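Workshop Tips: Setting Up a Bench for Two Robot Arms

These notes are issued to members of the Girnmont shared workshop who are building a two-arm table. They were compiled by Annelies Gasser and revised on 5 November 2022.

Mount both arms on one rail along the front edge of the table. Secure the cable conduit to each arm with zip ties, and leave a loop at the wrist – a tight cable will limit the reach of the gripper. Dried mung beans are a suitable material for first pouring trials. Line the bin with a thin bag and fold the edges over the rim.

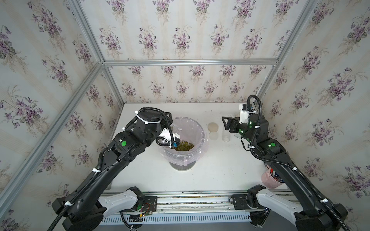 How many beans should be used for a first trial?
Use 75 grams, weighed before the trial and again afterward.

Members are asked to begin with a light plastic cup. Glass should be kept away from the pouring area until the program has completed 19 trials without a fault. Keep the cup low over the bin, and sweep up stray beans before moving the rail.
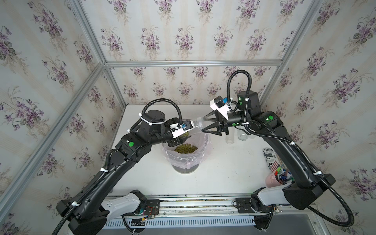

Clear cup held above the lined container, both arms in use.

Spare zip ties are kept in the Boltard cabinet. Questions about wiring should be directed to Jonas Thaler.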